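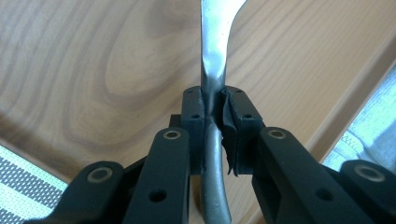
*Fig. 1. Metal utensil with a bright upper section and a duller gray handle.*

# What Happens to the Family Silverware? Flatware, Habit and Handing Down in Laston

Alina Vlad
Material Culture and Everyday Life, final project report

## How I came to the subject

My grandmother kept her good forks in a drawer that stuck, and when I was little I was the one sent to open it, because my hands were small enough to reach in behind and push. I mention this because my advisor asked us all to begin with why we picked our topic, and I would be hiding something if I pretended I had found mine in the library. I have wanted to know about that drawer for most of my life. When the course offered us a free choice of household object, I had written "flatware" on the sign-up sheet before I had even sat down.

My question was a simple one to ask and a harder one to answer. When a set of table silver, or silver plate, or plain steel that somebody was fond of, passes from one household to the next, what do people do with it? Do they eat with it, put it away, split it up, sell it? And how do they talk about it when they do?

## Where I looked

Laston is a small town with a long main street and one very good secondhand store, Clodora, which has been selling off other people's dining rooms for longer than I have been alive. The owners let me sit at the back table on and off through January and talk to anyone who was willing. I also put a short questionnaire in the mailboxes of 400 homes on the east side of town. I got 70 back, and that made me very happy, although the methods handbook tells me I should call it a modest return.

From those 70 I asked nine households whether I could visit. I had hoped for more, but three weeks of snow and one bad cold (mine) got in the way. Six of the nine let me record our talk, and for the others I took notes by hand and typed them up the same evening while I could still read them.

## What people told me

The first thing I learned is that I had been using the wrong word. I asked about "silverware," and people apologized to me for not having any, and then a few minutes later they would bring out a whole canteen of plated forks and say, well, there's just these. After the second visit I started asking about "the good set" instead, and the conversations got a lot longer.

Most of the good sets were not in use. They lived in sideboards, in a suitcase under a bed, and in one house inside the piano bench. Several people told me they were saving the set for company, and when I asked when company had last come there was usually a laugh. One woman had decided after her husband's death that she would eat every meal with the good set, including cereal, and she told me she had worn the pattern nearly smooth on her favorite spoon and had no regrets at all. I thought about her the whole walk home.

Splitting a set caused more feeling than selling one. Two sisters I met separately each had half of their mother's forks, and each of them told me the other had the serving pieces. I did not feel it was my place to look into this any further!

The Lại family had the set I enjoyed hearing about most. It began as a wedding gift of stainless steel, bought new at a department store, and has been topped up ever since with whatever came close at Clodora. Hardly anything matches now. The daughter can say where each of the odd pieces came from, and she sets the table so that her father always gets the fork with the longer tines. Nobody in the family thinks of it as an heirloom, but when I asked who would have it next there was an answer ready, and it had plainly been discussed.

## Care and polishing

I gave over one visit to polishing, mostly because I wanted to learn how. The older people I spoke with used paste and a soft cloth and did the job before a holiday, often with the radio on. Younger people tended to line a bowl with foil and add baking soda and hot water, and a couple of them had never polished anything and felt a little guilty when I brought it up. One retired teacher still had a tin of Lurik paste with a teaspoonful left in the bottom. She was keeping it back and would not let me try it, which I thought was fair.

Plated pieces give people trouble. Rub too often and the plating thins on the parts that get handled most, so a careful owner can end up with a shabbier set than a lazy one. Three people told me this with some bitterness.

## Problems with the study

My sample leans toward people who like to talk and who are home in the afternoon. I did not reach many renters, and I suspect that people who move often have different stories about heavy boxes of forks. I also let my interviews run on. The longest was over two hours and had a meal in the middle of it.

If I carried on with this next year, I would follow one set through Clodora, from the family that brings it in to the table it ends up on. The owners have said they would ask their customers for me, and I have already left them my phone number.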